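Printed tray for loose CPUs – what clearance do you use?
Workshop and storage > Sorting and keeping parts

hortensia_h
Posts: 101
Tuesday

Hello all. I have a small repair bench at home and I keep processors from old office computers. Until now they lived in egg boxes and small bags, and I am tired of it. I want to print one panel with a place for each chip, and some deeper places for the small things, screws, standoffs, little clips.

My first try was too tight. The chip went in, but to take it out I had to use a fingernail under the corner, and I don't like to do this near the contacts. My second try was too loose and the chip moved when I carried the panel. I would like to know which gap you leave on the sides, and if you close the holder on all four sides or not.

The printer is a Zorari with the normal nozzle, material is PLA. Thank you for your time.

tirnside_octavio
Posts: 557

Leave the left and right sides open. This is my only strong opinion. You hold the chip by two edges, so those two edges must be free. A rim above and a rim below is enough to keep it in place if the panel lies flat.

For the gap I can't give you one number. Print only one holder, not the full panel, try it, change it. It is a short print and you will save a lot of plastic.

Ykb_Chukwu
Posts: 30

I don't agree with the open sides. I did it like this and on the first walk from the bench to the shelf a chip slid out and fell on the floor. It still works, but I was lucky. Four walls, with a half-round cut in two of them for the fingers. It takes ten more minutes to draw.

tirnside_octavio
Posts: 557

If you walk with it, yes. I don't walk with mine, it is screwed to the bench. So maybe first question to Hortensia: does the panel travel or does it stay?

hortensia_h
Posts: 101

It stays most of the time. For longer storage I put each chip in a closed plastic case anyway. The panel is for the days when I test many boards and need to have the processors in front of me.

deisy.c
Posts: 2

I am new here, sorry if this was said before. Is PLA safe for this? I read that normal plastic can keep static charge and that one should use the black anti-static material.

Ykb_Chukwu
Posts: 30

Deisy, it is a fair question and people fight over it every year. I use a wrist strap and I touch the case of the power supply before I start. I also bought one roll of the anti-static filament from Skoltberg. It was expensive and it printed badly for me, so I went back to PLA for the bench and I keep the good chips in proper bags.

tirnside_octavio
Posts: 557

I would not say PLA is safe, and I would not say that my chips died from it. For parts you want to sell, use the right material. For old processors on a test bench, each person decides.

cristian_cast
Posts: 101

I come back to the shape of the holder, if it is allowed. I have a panel in light gray with the same idea as Octavio, so I add a photo at the end and some notes, maybe they help Hortensia.

1. The holder. It has a raised rim above and below. I put the chip with the metal side up, so I can read what is written on the metal without lifting anything. Also the contacts stay down and I don't touch them by mistake.

2. The square sockets. They are in the upper area of the panel, and I did not make them all the same. The middle one is wider and deeper than the one on its left. I wanted a deep one because shallow places are bad for small parts – you push one screw and two others jump out.

3. The color. I had dark gray before and I changed to light gray matte. A processor with a blue-green board is easy to find on it. The inside of a small socket can still be dark when the lamp is on the wrong side, so check your lamp before you blame the print.

4. The corners. Round the outside ones. My old panel had sharp corners and it caught on my sleeve.

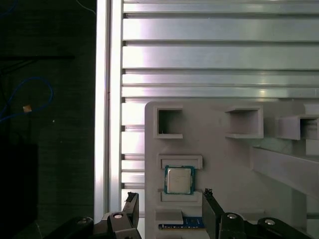
5. The file. I drew it in the free version of Agudelo and I can send it by private message. Please change the holder size before you print, it is for one type of processor only and will not fit others.

hortensia_h
Posts: 101

Thank you Cristian, this is very near to what I had in my head. I did not think of making one socket deeper. Please send me the file. I will print only the holder first, as Octavio says.

Ykb_Chukwu
Posts: 30

Nice and clean, but I still want walls on all the sides :) If the bench gets a knock, we will see who is right.

deisy.c
Posts: 2

Can I have the file too please? And do you clean the sockets with a brush or with air? Mine are always full of dust after one month.

cristian_cast
Posts: 101

Sent to both. A soft brush, dry. With air the small screws fly away, so empty it first if you prefer air.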